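Reference > Household > Furnishings > Table decoration

Table decoration

Table decoration is the arrangement of small objects on a table top for display or for everyday use. It differs from table setting, which deals with plates, glasses and cutlery laid for a meal. Common items are flowers, candles, bowls, lidded pots, books and magazines.

Arrangement

On a rectangular table the tallest item is often put at the far end or against the wall – usually a vase or bouquet – and lower pieces are kept nearer the front. Round containers are used to break up straight edges. Magazines and booklets are laid flat, either square to the table or at an angle, and may be chosen for the colour of the cover.

White table tops show up pale colours poorly, and many arrangements on them include one stronger shade such as red or orange. Jintana Paisan, in a household manual published by Notari in 2000, advises leaving at least 22 cm clear along the front edge of a table that is also used for work.

Artificial flowers

Artificial flowers need no water and can stand away from a window. Fabric types are dusted with a soft brush; plastic ones may be rinsed. Pink, white and cream are widely sold, generally with green leaves attached to the stem. Dudier and Kiltton both list bouquets by stem length.

See also: Centrepiece; Side table; Vase
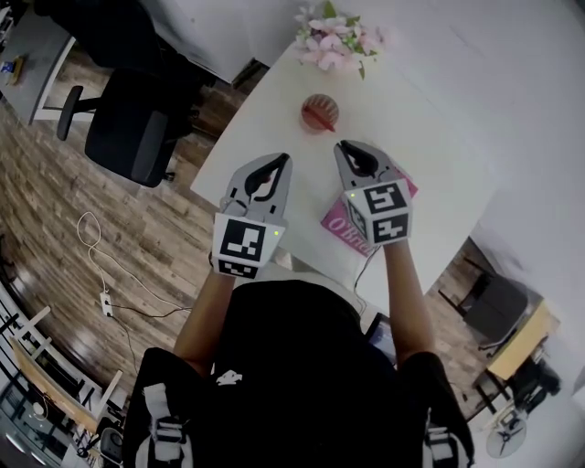 White table with pale pink artificial flowers, a small round container and a pink magazine or booklet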